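Robot open day at Lurncombe

10/18/23

I went to the open day at the Lurncombe workshops last week. I'd meant to go in March but missed the sign-up. It's 2 miles from the station and there's no bus, so wear decent shoes.

Calum Shearer met us at the door and gave a short talk. He had a slide saying they had logged 2,914 practice runs so far, 326 of them with the newer hand. Most of the questions were about cost, and he didn't want to give a figure. Fair enough.

After that we were split into groups of 11. Mine went to Lurdes Godinho's bench, where she is trying to get a robot hand to deal with light, soft things such as cloth and plant cuttings. The hand wears a knitted black glove. She said bare fingertips slid on smooth fabric, and the glove was the cheapest fix they had tried. It picks up fluff and has to be changed often.

I asked whether the glove got in the way. She said it bunches at the joints, so the fingers don't close quite as far as they should — they allow for that in the settings. 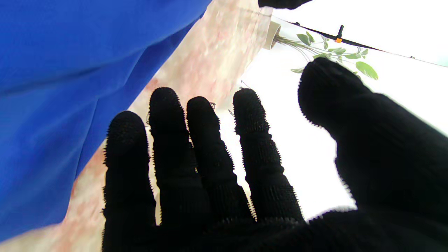
Leaves are harder than cloth, according to Lurdes, as a stem will bend away when pushed and the hand has to follow it. She would like some sense of touch in the fingertips next, if the money comes through.

Tea was in the corridor. I missed the Zitport talk in the other room and picked up a leaflet for it on the way out.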